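FOR IMMEDIATE RELEASE

Jan 18, 2005

Stunville gets ready to welcome its sister town's mayor one last time

Hello again from the Stunville Sister Town Association. I'm Jolanta Urbańczyk and I look after the press side of things, which mostly means I'm the one who rings you at dinner time. I've got a proper piece of news for once, so please bear with me while I get it all down.

Bartosz Wróbel, the mayor of Sastosau, is coming to Stunville at the end of January. He'll be with us for three days, and it will be his last visit in the job. He told his own council before Christmas that he won't be standing again, and he rang our mayor, Urszula Kalinowski, the same evening so she wouldn't hear it second-hand. I thought that was pretty decent of him.

For anyone new to town, Stunville and Sastosau signed their friendship agreement back when the old cannery was still running. It's been through quiet patches. There was a stretch when we sent a Christmas card each way and that was the lot. But under Mr Wróbel it has picked up enormously, and so far 40 of our high school students have gone over on the exchange and come back with better manners and a taste for pickled everything (my nephew included). 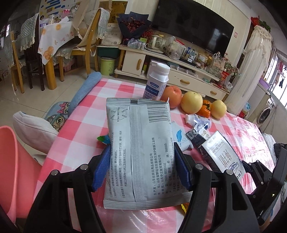 Cleaning powder packet with a blue-labelled bottle behind it, on a pink-and-white checked cloth.

So what's he coming to do? The main business is the new agreement. The old one runs out this year and both councils want to renew it, with a few changes. The student exchange stays. There's a new section on trade, which was Mayor Kalinowski's idea, and another on swapping council staff for short stints so that our roads people can see how theirs deal with frost and theirs can see how we deal with, well, everything else.

I asked the mayor for a few words and she gave me more than a few, so I've trimmed them.

"Bartosz and I haven't agreed on everything," she said. "We had a real barney over the port fees, and I don't think either of us has changed our mind. But he always picked up the phone. I'd like to get this new agreement signed while he's still across the table, and then I'd like to take him out for a decent feed."

The port fees do need a mention. Small exporters on both sides have been paying a handling charge that was only meant to last a year, and it's still with us. Our councillors want it gone. Sastosau's council says it can't drop the charge until its own government moves, and that could be a while yet. The two mayors will talk about it on the first afternoon. I'm told not to promise you an announcement, so I won't.

Councillor Dariusz Piątek, who voted against the trade section in December, will be at that meeting too. He's asked me to say that he supports the exchange and always has, and that his worry is about the cost of the staff swaps. Fair enough. The figures will be on the table at the library from next week if you'd like to go through them yourself, and there's a comment sheet to fill in if you've got something to say.

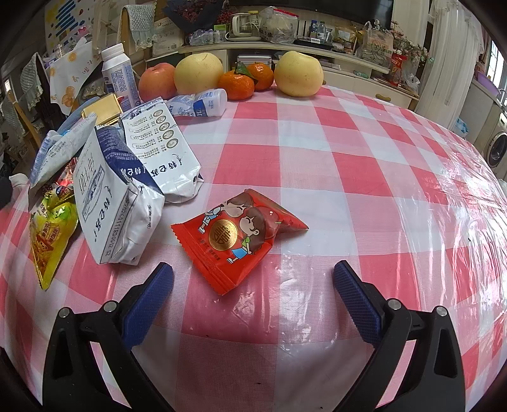 What's on and when

Day one is mostly meetings. Mr Wróbel gets in mid-morning and goes straight to the council offices, where he'll sign the visitors' book and meet councillors. The talks on trade and port fees are after lunch and they're closed, but both mayors will come out for questions at four o'clock on the front steps. If it's raining we'll do it in the foyer.

Day two is the one for everybody. The signing will be at Janwood Hall at eleven, and the hall holds 400, so come early if you want a seat. The high school band is playing both anthems. They've been practising Sastosau's since before the holidays and it's coming along! After the signing there'll be tea and sandwiches, and the mayors will stay for a good hour to say hello to people. In the afternoon Mr Wróbel will walk down to Kaczmarczyk Park and plant a tree near the one he planted on his first trip. That first one has done very nicely, by the way.

Day three he's off to visit the high school, and then he flies home in the evening.

Who comes next

I know some of you will ask, so I'll say what I know. Sastosau votes in the autumn. The deputy mayor, Przemysław Pawlak, is widely expected to run, and he's coming along on this trip, so we'll get a look at him. He was here once before as a young council clerk and he tells me he remembers the beach and a very bad sunburn. There may well be other candidates, and our council won't be taking sides. The agreement is between the two towns and it'll carry on whoever gets in.

Getting a ticket

Entry to Janwood Hall is free but you do need a ticket. Pick yours up from the council front counter or the library, no more than four to a household please. Parking behind the hall will be kept for people who have trouble walking, and everyone else can use the showground.

For the media

We'll have a table for reporters at the hall and a spot at the front for photographers. Please let me know by the day before if you're coming, and whether you'd like time with either mayor. Mr Wróbel is happy to do interviews in English on day two, between the sandwiches and the tree. Copies of the draft agreement are at the council front counter, or ask me and I'll post you one.

Contact: Jolanta Urbańczyk, Stunville Sister Town Association, care of the council offices, Stunville.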